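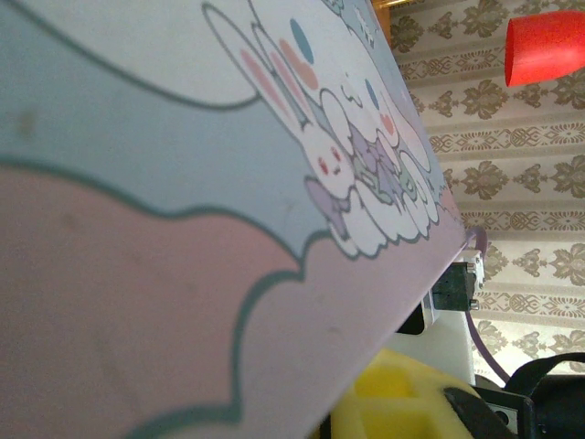

Does a patterned tablecloth make a table look more cluttered?

Only a little, as long as the print keeps to one or two quiet colors and the things on top of it are plain.

Home Issues Sections Authors Search

June
By the Hinds Household Print Group

4. Print on print: tables, walls and the things between them

4.1 What we were looking at

Section 3 dealt with rooms where one surface carries a pattern and everything else is plain. We now turn to the rooms we enjoyed most, where the wall has a print, the cloth has a print, and the objects brought to the table may well have prints of their own. Of the 52 homes in the Brinen survey, 11 had a patterned cloth on the main table and patterned paper on the wall behind it. That is a small group, but what a group! We could happily have spent the whole project on it.

Residents were asked to leave the table as it was on an ordinary Thursday. We noted each object on the cloth, its main color, whether it had a surface print, and how large its biggest unbroken patch of color was. Across all the homes this gave us 243 objects. Decorated boxes were sorted by their largest panel, so a box with a cartoon lid and plain sides went in with the printed things.

4.2 Quiet prints and loud objects

The cloths in the double-print rooms were gentler than we had expected. Gray, beige and soft green turned up far more often than red or navy, and plant motifs were the clear favorite. Many residents told us they had picked the cloth after the wallpaper was already up, holding a folded corner against the wall and squinting at it. We love this method and have since used it ourselves.

A fine-lined botanical print works well as a ground for solid color. The eye reads the leaves as texture from across the room, and a plain object with a straight edge comes forward at once. A warm color helps even more, and it helps again when a small amount of that warmth is already in the cloth.
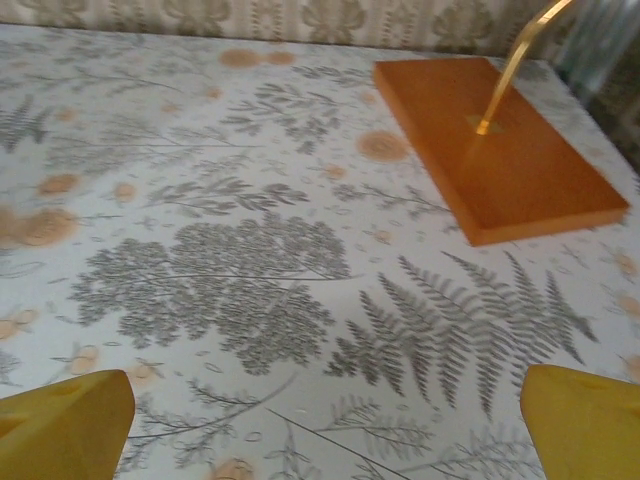

Figure 4. A glossy orange base with a gold-colored rod, on a cloth printed with gray plants and peach-orange dots.

The pairing in Figure 4 is a lovely case. The dots in the cloth are varied in size and scattered, the base is one broad area of orange, and the two speak to each other across the gray drawing. The wallpaper behind stays in cream, beige and gray, so its motif sits back. We rated this kind of match "linked," meaning that the object repeats a minor color of the ground at a larger size.

4.3 Printed objects on printed cloths

Pastel character prints are a different matter (and great fun). Bunnies, puppies, clouds and bows are usually drawn with an outline around flat color, and that outline keeps the figures readable even beside a busy wall. The weak spot is the edge of the object. If pale pink or pale blue runs right up to the rim, a box can be slow to pick out on a light cloth, while its characters are still easy to see.

The Dunent scale, which we used in Section 2 for curtains, has no way to record this. It gives an object a single score for contrast. We therefore scored the edge and the inside of each printed object separately, which took longer but let us tell 2 kinds of box apart that the scale had treated as the same.

The next step is light. Our notes were made in daytime, and a glossy surface will behave quite differently under an evening lamp. The Skutero rooms, described in Section 5, were visited after dinner for that purpose.

Comments

patterned_and_proud: The folded corner test is how my mother chose every cloth she owned. So happy to see it in a paper!

tealeaf: Would a striped cloth count as quiet? Mine is gray on white and I can never find my glasses on it.

northwindow: Please do bedspreads next.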